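Progress report to Wirkau, second installment
2021-12-17

Hi Anika,

You asked for the short version this time, so I'll try! The big news is that we're past the setup stage and really collecting now. We have 511 demonstrations recorded since the first installment came through, and 204 of those have been checked and labeled all the way to the end. The rest are waiting on Régis, who is still the only one of us trained on the labeling tool (more on that below).

Most of the fall went into the room itself. We moved the work tables apart, put yellow markings on the carpet so the tables go back to the same spots, and got the shelving and crates sorted so an operator can reset a task without hunting for things.

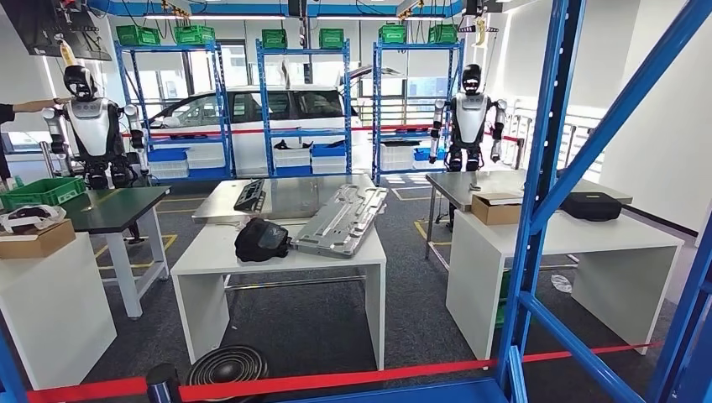 Inès rewrote the operator instructions twice, and the second version is the one we're keeping. The first had people repeating the same reach over and over, very clean and very dull, and the model we trained on it fell apart as soon as a part was turned a little. Now each operator gets a card with a different starting layout, and we keep the clumsy attempts too, as long as the part ends up where it should. Sibusiso thinks we should keep the failed ones as well – I'm coming around to that, but they'd need their own label and I don't want to add work before January.

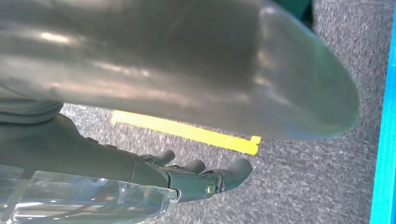

The wrist views have been more useful than I expected. We threw out 33 recordings for bad time stamps between the head and wrist cameras, all from before Dirk fixed the clock settings, and I haven't seen the problem come back. I'd still like a proper automatic check at the end of each session – right now it's me scrolling through video with a coffee.

Money: we're a little under on equipment and a little over on operator hours. Could we move some across? I'd use it to get a second person trained on labeling. Our target for the next installment is 500 fully labeled demonstrations, and I'm comfortable with that if the hours come through.

Call me whenever suits you, I'm at Jornesmont until the break.

Sibusiso and the others say hi,
Your Costodico project lead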